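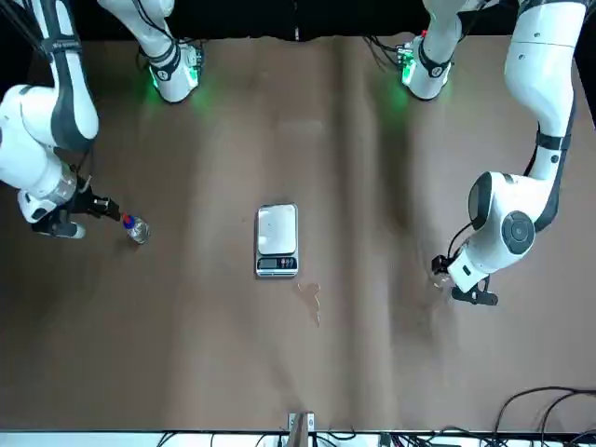 **Ticket 1184**: Customer name mangled on invoices
**Product:** Bultum billing, hosted by Illevon
**Priority:** Low (theirs), High (ours)
**Status:** Closed, reopened, closed

**Opened, August, 9:10 am**

Every invoice we send to Ó Néill now goes out addressed to "Ã“ NÃ©ill." They have been patient about this for two billing runs. The third came back unpaid with the name circled in pen.

The name is right on the customer screen and in search. It goes wrong on the PDF and in the email subject line.

**Support reply, 11:40 am**

Please clear your browser cache and try again.

**Us, 11:52 am**

Cache cleared. I am now logged out of everything I own, and the invoice still says "Ã“ NÃ©ill."

**Support reply, 2:15 pm**

Would the customer consider being entered as "O Neill"?

**Us, 2:18 pm**

We'd prefer to be paid.

**Next morning, what we tried**

- Retyped the name by hand. Fine on screen, wrong on the PDF.
- Made a test customer called "Café Bulodley." Came out as "CafÃ© Bulodley," so it isn't personal.
- Switched the invoice font. Same garbage, now in a serif.
- Exported the customer list to CSV and opened it in a plain text editor as UTF-8. All accents correct.
- Sent the same invoice from the old template. Correct!

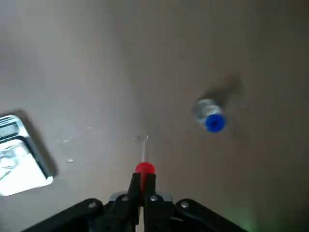 *Gray-beige tabletop, with something small and red near the bottom.*

**Us, 10:30 am**

Compared the two templates. The old one has UTF-8 set in the header. The new one, installed by the July update, says Windows-1252. The data is saved one way and read back another, and every accented letter turns into two strangers.

Changed that one line in a copy of the new template. Ó Néill prints as Ó Néill.

**Support reply, 4:05 pm**

Glad we could resolve this for you! Closing.

**Us, 4:07 pm**

Reopening. The fix is in our copy. The stock template is still wrong, and we have 117 invoices in the queue that were built from it. Do they need to be regenerated?

**Support reply, next day, 9:30 am**

Yes. Select all, then Actions > Rebuild. The stock template will be corrected in the next release.

**Us, 10:20 am**

Rebuilt and spot-checked. Accents are fine on the PDFs and in the subject lines. Ó Néill's copy has been resent with an apology, spelled correctly. OK to close.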